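Robotic household and bench work

Robotic household and bench work is the use of general-purpose robot arms for small manual chores, such as clearing a table, packing a box, sorting groceries or folding laundry. It is usually treated as separate from single-purpose appliances (the dishwasher, the robot vacuum) and from factory automation, where parts arrive in fixed positions and the surroundings are built to suit the machine.

As of the most recent trials, arms can do a number of these chores under supervision and on familiar objects. Unsupervised work in an ordinary home or a small workshop remains uncommon.

Background

Industrial arms have handled repetitive lifting and welding for decades. Their programs assume that nothing moves unless it is meant to. A kitchen bench breaks that assumption many times a day: a lid is left on, a packet slides, the light changes between breakfast and mid-afternoon. Early household prototypes coped by asking the owner to put things in marked places, and most were abandoned for that reason.

Later systems are trained from demonstrations. An operator guides the arm through a task, the movements and camera views are recorded, and a control program is fitted to the recordings. The Skullum bench trials, organised by Lucero Montoya and Sorin Surdu, used 406 demonstrations for one packing task and 900 for a second task in which the objects were changed between attempts.

Containers and lids

Boxes are a standard test item because they are cheap and cause several kinds of trouble. A closed box has to be recognised as closed before anything can be put in it. Plain, dark surfaces offer few features for a camera to follow, and glare from a varnished or polished tabletop can hide the line where an object ends and its shadow begins. 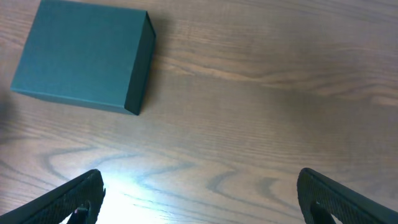
Cameras fixed near the gripper help with the last few centimetres of an approach, but they have a narrow view of the rest of the bench. Most developers add a second camera higher up and let the control program use both. Montoya's notes on the Skullum trials list lid opening as the least reliable step. A person feels a lid give and eases off; many low-cost grippers have no sense of touch in the fingers and must judge the same moment by sight or by the load on the motors.

Packing and sorting

Putting small goods into an open box is among the more dependable chores. The target is large, the box walls stop items from rolling away, and a slightly crooked result is usually acceptable. Wrapped food is harder than it looks. Film wrappers crinkle, reflect light and change shape when pinched, and a grip on the loose end of a wrapper may hold the film without properly supporting what is inside.

Nomvula Magagula, who reviewed packing trials for the workshop supplier Gudon, separated failures into missed grasps, dropped items and items left resting on the rim. She argued that the last group should be reported separately -- a person would fix it with one nudge, while a robot that considers the step finished will carry on to the next item.

Arms of different sizes are sometimes mounted at the same table. The smaller arm may be kept for light goods close to its base and the larger one for reaching across, although sharing space brings its own risk of collision and tangled cables. 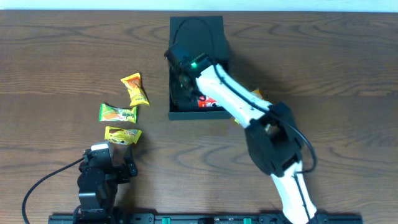

Speed and supervision

Speed is the most common criticism. A person can toss a handful of packets into a box in a few seconds, and an arm generally handles them one at a time. Supporters reply that speed matters less for chores done overnight or while the household is out. That argument depends on the machine being safe to leave alone, and few manufacturers claim this for a general-purpose arm.

In a Litusex workshop study led by Milagros Inga, one supervisor watched 3 benches through a run of 800 picks. Inga recommended that published results include the number of times a person stepped in, as a high completion rate can conceal a good deal of help.

See also

Domestic robot
Learning from demonstration
Pick and place
Robot gripper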